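Griltero - Work with us - Part-time and short-term

Demonstration operator, desktop teardown (part-time, Terkosdale)

Posted in December. Open until filled.

Let's get the sales talk out of the way. You may have read that robots are about to take apart the world's old computers on their own. We work on exactly that, and we don't believe it yet. What we have at the Terkosdale shop is an arm that can do a few things on a few kinds of desktop tower when a person guides it, and a learning system that copies the person badly until it has seen a great many examples. We need people to make the examples.

The project is called Moroz. It's funded through next summer. Whether it will produce anything a recycler would pay for is an open question, and if that bothers you, better to know now.

What the job is

You sit at a station and drive the arm through one small piece of a teardown at a time. The tower is on its side with the panel already off. You bring the gripper in, take hold of a part, free it, lift it clear and set it down. Then you mark the take as good, bad or unsure, reset the parts by hand, and go again. A shift is four hours and the target is 100 takes, good or bad. Bad ones count toward the target as long as they are marked bad. We put that rule in after an earlier round in which every single take was marked good and the resulting model tried to pull a drive out through the side of its cage.

The tasks for this round

1. Approach. Lower the fingers into the right side of the case, near the drive cage, without snagging the cables. People assume this one is easy. Cables move between takes and the arm has no opinion about them, so you have to.

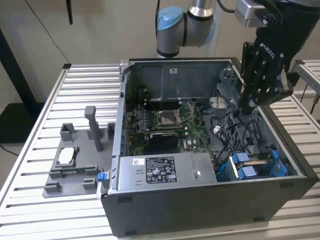
2. Drive carrier. Grip the blue carrier, bring it out of its bay and lift it over the case wall. We want 200 usable takes of this from each operator, with the carrier held at different angles, because people hold things at different angles. Please don't settle on one perfect motion and repeat it. A system trained on one motion learns one motion, and we have already paid for that lesson.

With a Dell tower on the table, the carrier tends to come up diagonally the first few tries. Leave it in. If you recover and finish, it's a good take. If you drop it, it's a bad take and still useful.

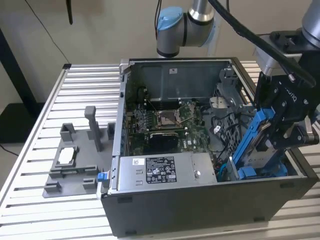

Posted by Miroslava Yurchenko, data collection lead, Griltero

3. Recovery. We start you from a mess on purpose: carrier half out, fingers in the wrong place, cable across the path. You get out of it. Another 200 takes per operator. This is the part of the work I would defend to anyone, and also the part people get bored with fastest.

There is no memory or power supply task in this round. Someone always asks.

Who we are looking for

Patient people with decent hands. You do not need a degree and you do not need to have used a robot. If you have repaired computers, sewn, tied flies or run a forklift, say so in your note. Gaming experience is fine but has not predicted much so far, whatever you may have read.

You should be able to sit for most of four hours with breaks, see small parts clearly with or without glasses, and lift a desktop tower onto a table. If lifting is the only problem, tell us and we'll arrange for someone else to do it.

The trait I care about most is being willing to write "bad" next to your own work. Last round we threw out some 125 takes that looked fine in the log and were plainly wrong on video. The person who made them was quick and pleasant and did not like marking failures. I would take a slower operator who marks them.

What you get

Hourly pay, same rate for everyone on the project, stated on the first call before you are asked anything. Paid training for the first two shifts. Pay does not depend on how many takes are good, for the reason you can guess. There is no equity, no bonus and no promise of a permanent job.

What is recorded

Cameras at the station are fixed on the table and record every take. Your arm movements at the controls are logged. Your hands will show up when you reset the case. Your face is out of view and we do not record sound. The recordings stay with Griltero and may be used to train later systems under Moroz and a sister project, Nostaver. If you quit, your takes stay in the set, and you sign for that before you start. Read that page before signing it. I will wait.

A fair question

Are you training your own replacement? In this case I doubt it, mostly since the job did not exist before the project and will end with it. If the system ever works well, it would affect people who strip computers by hand for a living. We don't have a clever answer to that and I distrust the ones I have heard at other places. You are welcome to bring it up at the interview and it won't count against you.

How to apply

Send a short note to Pylyp Hrytsenko at the Terkosdale front desk, or drop it off in person. Skip the cover letter. Tell us which hours you can work (mornings start at 8, afternoons at 1) and describe one dull task you have done many times and how you kept doing it properly. A resume is optional.

If the note looks promising, Pylyp will call you in for a tryout of an hour and a half at the station, paid at the training rate whether or not we take you on. You will drive the arm badly, like everyone does on the first day. We mainly watch how you mark the takes.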